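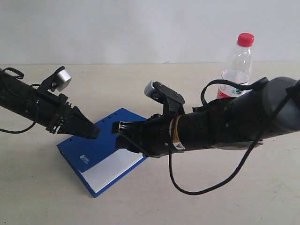
Two arms sharing the bench, with a capped water bottle behind them.

July 23, 2018
By Govindasamy, for the Onelero newsletter

Right then, bench rules. I promised I'd write something up after the spring round of visits and I've been putting it off, mostly on the grounds that every time I sat down to do it I thought of another rule (and I do not want to be the person who hands out a rulebook the size of a phone directory). So we've settled on a sheet that fits on 2 sides, with 11 rules on it, and it goes up at Kullavska this week and everywhere else by September.

The one I care about most is cables. I know, I know, I go on about cables! But when you put two arms over the same bit of table, each one has a lead that wants to droop into the middle, and the middle is precisely where the other arm is going. The new rule says you drive both arms slowly through their whole range before you start, with someone watching only the leads. If a loop can be caught by the other gripper, you shorten it or clip it higher up. Leave enough slack for the wrist to turn all the way round, though. We've had more than one lead pulled out of its socket by somebody being tidy, and I include myself in that.

Next is the shared space. On the Briltance project we mark the overlap between two arms with tape on the bench, and only one arm is allowed to be holding something heavy or awkward inside the tape at a time. Both can be in there together for a handover, which is half the fun of having two, but the speed comes right down first. You set that in the software before the run and you write it on the form. Please don't do it from memory with your thumb on the button.

Then there's the matter of what you're allowed to pick up. The old wording just said "suitable objects", and I've had so many emails asking what suitable means that I could have printed them as a supplement. The new wording says no glass, nothing sharp, nothing you'd mind seeing dropped. Anything with liquid in it has to have a screw cap, done up tight, and the mains blocks come off the bench and go on the shelf first.
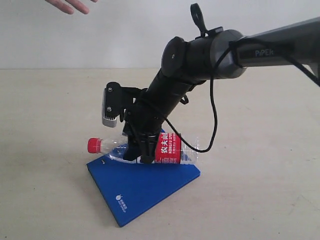

It also says to lift things only as far as you need to. A drop of a finger's width is a bit of a thud, but a drop from the top of the reach is a mop, a wet floor sign and a long chat with me. Long thin things should be gripped near the middle, and if it's something that gives when you squeeze it, start with a light grip and work up. I'd much rather you lost a few tries to a slippery hold than crushed the thing on the first go.

Hands! The rule for hands is that you say it out loud. "Hand in" before you reach over the table, "hand out" when you're clear, and whoever is driving says "holding" back to you and lets go of the controls. It feels daft for the first morning and then you stop noticing you're doing it. The stop button has to be where the driver can hit it without looking, and a second one on the other side of the bench if there are two of you. Long sleeves rolled up, lanyards off.

We've also had a squabble over the clear zone. The draft says 700 millimetres from the table edge, and a few of you with small rooms have told me (quite loudly) that you can't manage it. Fair enough. If you can't, send in form 322 with a sketch of the room and we'll look at slower speeds for your bench instead. A pencil sketch is fine, I really don't need a proper drawing.

Last one for now, warning labels. They stay on and they stay readable. If a camera bracket or a bit of tape covers one up, move the bracket. If a label has gone grubby, wipe it, and if it won't wipe, ask us for a new one.

The full sheet is pinned up by the tool cupboard at Kullavska and there are spare copies in the tray underneath. Comments to me before the end of September, please, and do say which rule number you're moaning about!

Recent items
Booking the small bench at Kullavska
Briltance: notes from the spring visits
Which gripper pads wear best?
Form 322, and how to fill it in

Contact the newsletter desk | © Onelero 2018 | Back to top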